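Progress report to the Lumine Fund
Grant: Pitch access and youth coaching, Fisanari Football Club
Reporting period: preseason to end of September
Prepared by: Rosângela Trindade, club development officer

1. Status

The project is on schedule in two of its four work areas. Coaching and player registration are ahead of plan. Drainage of the lower pitch is behind by one stage, and the floodlight upgrade has not started. Spending to date is within the approved budget, with one transfer between budget lines requested in section 5.

2. Player registration

The under-13 and under-15 squads opened for registration in July. The target for the period was 40 registered players across both squads. At the close of September the club had 49, of whom 41 have played in at least one league fixture. The others joined after the league's first transfer window and are training only. They become eligible in the next window.

The under-15 squad is large for a single team. The club has asked the league whether a second side can enter the spring division. An answer is expected before the winter break. If the entry is accepted, the extra match fees can be met from club funds and no change to the grant is requested.

3. Coaching

Two coaches completed the introductory certificate and one has moved on to the next level. Training runs twice a week at the Tamuno ground, 6:00 to 7:30 p.m., with goalkeepers starting half an hour earlier. Attendance is recorded by squad and submitted with the quarterly return.

The under-13 side played six league matches in the period, with three wins, one draw and two losses. Most goals against came from set pieces in the second half. The coaches have changed the session plan so that defending corners is practiced at the end of training, when players are tired. The under-15 side is unbeaten in five but has drawn three of those matches. Chances are being created - finishing is the weak point.

4. Facilities

4.1 Drainage. The contractor, Kestesetti, cut the main drain along the touchline and laid pipe as far as the north penalty area. Work stopped when the trench met an old brick culvert that was not on the site plan. A revised route has been drawn and approved by the landowner. It adds 20 meters of pipe. Until the work is finished, the lower pitch is closed and all home fixtures are played on the upper pitch.

The closure has a cost in wear. Both goalmouths on the upper pitch were reseeded in September and warm-ups have been moved behind the dugouts. The league has agreed to reverse two home fixtures.

4.2 Floodlights. Quotes were received from three suppliers. The lowest did not include removal of the existing columns and has been set aside. The remaining two are close in price and differ mainly in lead time, which is up to 12 weeks for the cheaper one.
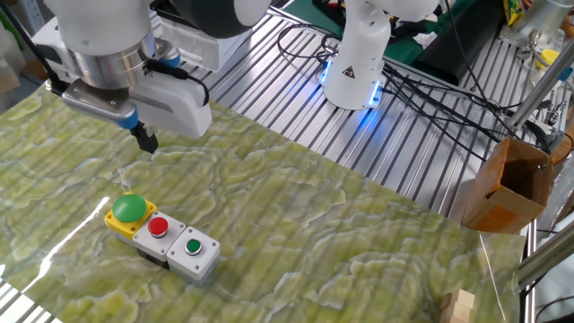 The club prefers the shorter lead time, as evening training on the upper pitch is limited by daylight from late October. A decision is needed from the Fund on whether the higher quote is eligible under the original terms.

5. Budget

Coaching costs are below forecast because one course was delivered online and no travel was claimed. The club requests permission to move this underspend to the drainage line, where it would cover the additional pipe and part of the labor. No increase in the total award is sought.

Equipment spending is complete. Portable goals, training bibs and two sets of corner flags have been delivered. One goal frame arrived with a bent crossbar and was exchanged at no charge.

6. Risks

Weather is the main risk to drainage. The trench cannot be backfilled in standing water, and a wet November would push completion into the new year. The fixture list allows for this up to the end of January - after that, cup matches would have to be moved to a rented ground.

7. Next period

Complete drainage on the revised route.
Place the floodlight order, subject to the Fund's reply on 4.2.
Confirm the spring division entry for a second under-15 side.
Submit receipts for the coaching courses with the next quarterly return.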